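3.2 Surface condition of the containers in use

The second part of the study dealt with the containers themselves. Most published work on reusable plastic bins treats the container as a constant and looks at the contents, the lid or the washing step. In our case the same stock of bins passed between packing, storage and return over a long period, and the condition of the inner walls could not be assumed to be the same from one bin to the next.

The stock was made up of 94 open bins from two suppliers, Marinho and Gravton. Both suppliers deliver a smooth inner wall with a glossy finish. The bins had been bought in several lots and mixed at the Zurnari packing hall, and the lot marks on many of the bases were no longer legible, so the age of a single bin could not be recovered. We therefore sorted by observed condition and not by date of purchase.

Inspection was carried out in February under the ordinary ceiling lights of the hall. Each bin was emptied, wiped once with a dry cloth and placed on a bench at waist height. The inspector looked first at the base, then at the long walls, then at the short walls, and entered a grade from 0 to 3 for each surface. Grade 0 stands for an even gloss with no visible marks. Grade 1 stands for single fine scratches. Grade 2 stands for a joined patch of dulled or whitened surface, with or without specks. Grade 3 stands for a wear mark that can be felt with a fingertip. Where two grades applied to one wall, the higher was entered.

The main difficulty lay between grades 1 and 2. A glossy wall seen at a steep angle returns the light unevenly, and a pale area may be a worn patch, a reflection, or both at once. Figure 4 gives a case of this kind.

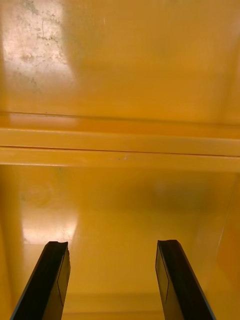

Figure 4. Inside of a yellow-orange bin. The pale patch on the wall, at upper left, carries small dark specks and faint greyish streaks; from this view alone it may be read as scuffing or as strong reflected light.

Gervasio Cabral objected to the grading scale on the ground that a whitened patch matters to the packer only if it holds dirt, and that a scale built on gloss would put clean bins and dirty bins in the same class. He would have preferred a wipe test on every wall, with the cloth kept and compared.

The objection was accepted in part. A wipe test with a damp white cloth was added for all walls entered as grade 2 or higher, and the result was noted as a separate mark beside the grade. It was not extended to grades 0 and 1, as the time needed would have doubled the length of the inspection. The cloths were not kept. The gloss scale was left as it stood so that the results could be set against those of the earlier Clomix trial, in which the wipe test had not been used.

To separate wear from reflection, every wall in doubt was viewed a second time with the bin turned a quarter turn on the bench. A reflection moves over the wall or disappears when the bin is turned, while a worn patch keeps its outline. If the outline held, grade 2 was entered. If it did not, the wall was graded on whatever marks remained. Small dark specks were not used as evidence of wear, as loose dust and scratches filled with dirt look much the same at arm's length.

After the second viewing, 70 bins had no wall above grade 1. A further 19 had at least one wall at grade 2 and none at grade 3. The remaining five had at least one wall at grade 3 and were taken out of use. The inspection was not designed to compare the two suppliers, and no such comparison is made.

Two limits should be noted. The light in the hall was not measured, and it is likely that a lower light would have moved some walls from grade 2 to grade 1. In addition, one inspector did all of the first viewings, so that the spread between inspectors is not known. The bins kept in use were given a number on the outer short wall in paint marker and returned to the stock, and the handling tests described in Section 3.3 were carried out on numbered bins only.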